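Laundry folding trial at Kunddale paused after gripper fault

Kunddale, February 24, 2018

The folding trial at the Kunddale workshop, which so many of our readers have written in so kindly about, has been paused for a little while after one of the two arms failed to let go of a garment when told to and kept on pulling. Nobody was hurt, I'm very glad to say, and the only casualty was a side seam.

Brigitta Aigner, who looks after the trial for Atanasov, told us that the left arm lost its "open" signal part of the way through a stretch. The software (it's called Plisia, and the team are ever so fond of it) should have noticed the strain and stopped both arms within 500 milliseconds, but it went on for about 4 seconds before she reached the stop button herself.

"It was a small tug, and it made a dreadful noise," she said. "I'd sooner lose a week now than have somebody's fingers in there when it does it again."

The trial had managed 288 folds since November without a stop of this kind. A worn wire at the gripper is the chief suspect, and both arms will be rewired and the pulling force turned down before work starts again. Visitors booked in for the Cidel open afternoon are still very welcome, and there will be tea, though the arms will be switched off.

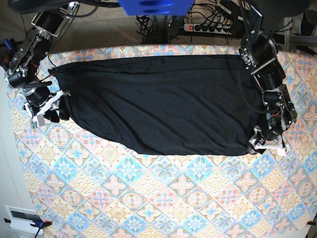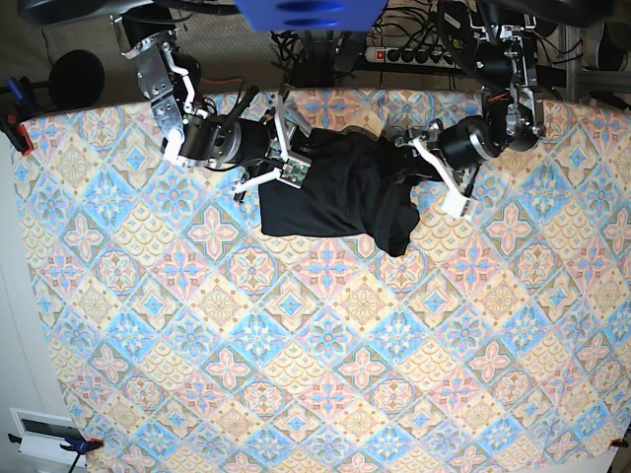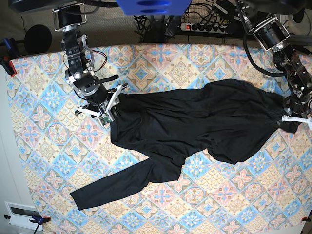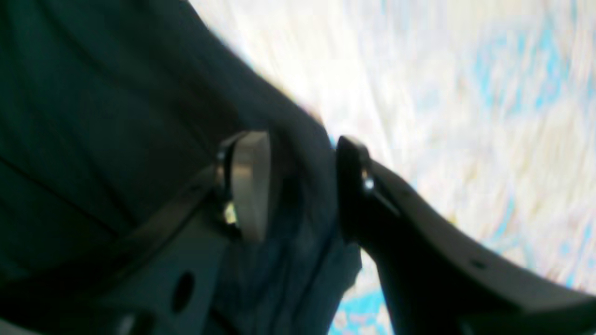 Robot grippers at work on dark fabric in the Kunddale folding trial.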